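Sorting small things with coloured bins

By Piret Laur 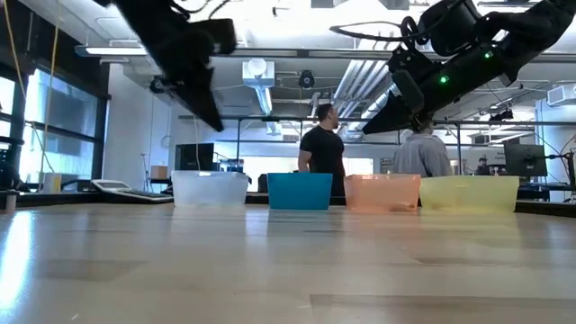

What the bins are for

A row of open plastic bins on a table is the quickest way I know to get through a drawer, a shelf or a box of odds and ends. Four is a good number for most jobs. With two you end up with a heap of "other", and with seven you spend the afternoon deciding.

Colour does most of the work. Once you have decided that blue is for kitchen things and yellow is for paper, you stop reading labels and your hand goes to the right place. It takes a few minutes to settle in. After that you can talk, listen to the radio or have someone help who was not there when you started.

Choosing the bins

See-through plastic is better than solid for anything you will put away still in its bin. You can tell from the side whether it is nearly full, and what has sunk to the bottom. Frosted or tinted walls show less, but enough to tell a ball of string from a roll of tape. A solid colour is fine for things you don't need to look at, such as clean cloths or items waiting to go to the charity shop.

Check the rim before you buy. A rolled or turned-over rim is comfortable to carry and keeps the sides from bowing when the bin is loaded. A plain cut edge is sharp on the fingers and tends to split at the corners first. I had a set of Lirell bins with cut edges and two of them cracked in the first winter, standing in an unheated porch.

Buy all of them at the same time if you want them to stack. Makers change their moulds, and a bin bought three years later under the same name may sit a finger's width proud of the others. My Peeters ones still stack, but only if the newer pair go at the bottom.

They needn't all be the same width. One wider bin is useful for whichever category always overflows, and in our house that is paper.

Setting up the table

Clear the whole table first, including the fruit bowl. Wipe it and let it dry, as grit under a plastic bin will scratch a varnished or oiled top when you slide it along. Lift bins, don't push them. If the table is one you care about, put an old sheet down, though cards and coins are harder to pick up off cloth.

Stand the bins in one line at the back of the table, with a small gap between each. The gaps matter more than you would think. When bins are pushed together, things land on the rims and drop into the wrong one, and you can't get your fingers round a bin to lift it out of the row.

Keep the front half of the table bare. That is where you tip things out, a handful or so at a time. Never tip out the whole drawer. If the telephone rings or the children want their tea, you will be left with a table you can't use.

Light from the ceiling can bounce off a pale polished table and make small clear objects hard to see. If you find yourself missing drawing pins and bits of plastic, move round to another side of the table, or lay a dark tray on the part you tip onto.

Deciding the categories

Write them down before you start, on a slip of paper you can prop where everyone can see it. For a general kitchen drawer I use:

Clear: stays in this room
Blue: belongs in another room
Orange: needs mending, a battery or a decision
Yellow: paper of any kind

Rubbish goes in a bag on the floor and doesn't get a bin. If it has one, it sits on the table looking like something you meant to keep.

For a workshop drawer, go by size or by use and be consistent. Screws in one, nails in another, fittings and brackets in the third, and everything electrical in the wide one. Don't try to sort the screws by length at this stage. Get them all into one place, then sort that bin on its own another evening.

The decision bin is the one that causes trouble. Mine had nine phone chargers in it last July, none of which fitted a phone we still owned. The rule I follow now is that it has to be emptied before the other bins are put away, even if that means a second cup of tea and an argument.

Working through a drawer

1. Take out anything sharp first, by hand, and put it on a saucer at the end of the table. Blades, skewers and loose craft knives should never go into a bin you are going to reach into.

2. Tip out one good handful and spread it flat.

3. Pick out the largest category and clear it before looking at the next. Going item by item is slower and more tiring.

4. When the patch of table is bare, tip out the next handful.

5. Set a timer for 30 minutes. When it goes, finish the handful in front of you and stop, or carry on if you still feel like it.

6. Wipe the empty drawer before anything goes back. A dry paintbrush gets crumbs out of the corners.

Two people can work at one row if they stand on opposite sides. Don't stand side by side, or you will reach across each other all the time. Consuelo Cabrera and I cleared her late aunt's sewing cupboard this way, and with the bins between us we could both reach all four without moving.

Things that don't belong in an open bin

Batteries should go in a lidded box, with tape over the ends of the square 9-volt ones. Loose coins and keys touching the terminals can heat them up.

Medicines go back to the chemist if they are out of date. Put them in a bag by your shoes so they leave the house.

Glue, paint and anything in a tube should be stood upright in a jam jar. Half the tubes in any drawer have a loose cap, and the contents will weld everything else together.

Photographs pick up scratches from staples and paper clips. Lay them flat in an envelope as you come to them.

Washing the bins

Warm water, a little washing-up liquid and a soft cloth is enough. Scouring pads leave fine scratches that turn see-through plastic cloudy, and dirt then settles in them. Coloured plastic shows this less.

For sticky patches left by price labels, rub in a drop of cooking oil, leave it for ten minutes, then wash as usual. Firorport label remover works faster but has a strong smell, so use it by an open window and keep it off varnished wood.

Thin plastic bins don't do well in the dishwasher. The bases warp and they rock on the table ever after. Don't dry them on a radiator either. Turn them upside down on a tea towel and leave a corner resting on a wooden spoon so that the air gets in.

Putting the bins away

Nest them if you can, with a sheet of newspaper between each to stop them jamming. If two have stuck together, stand the lower one in warm water and pour cold into the upper one, wait a minute, and twist.

Keep them where you can get at them without moving anything else. Ours live on top of the Hustley cupboard in the back hall, with the slip of paper listing the categories tucked inside the top one. Keep them out of strong sun, which makes cheap plastic brittle and fades the colours.

If a bin does crack, tape the outside and keep it for pegs or flowerpots. Don't use it for small screws.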